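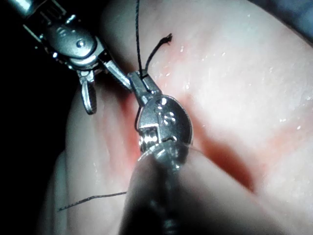
The fault came on stitch 18, on a Saturday, with the suture already held in the jaws. The wrist on the Tevmont stopped answering for 15 seconds, and I'd never been so gripped by something standing still! What thrilled me was how well it failed. The team at Prado had spent months teaching the system to lock and keep its hold instead of letting go or (far worse) pulling. It locked. Later they found a worn cable, one that had done 1,911 cycles, riding up out of its pulley groove. Restis now swaps those cables much sooner, and the machine checks the tension before each knot.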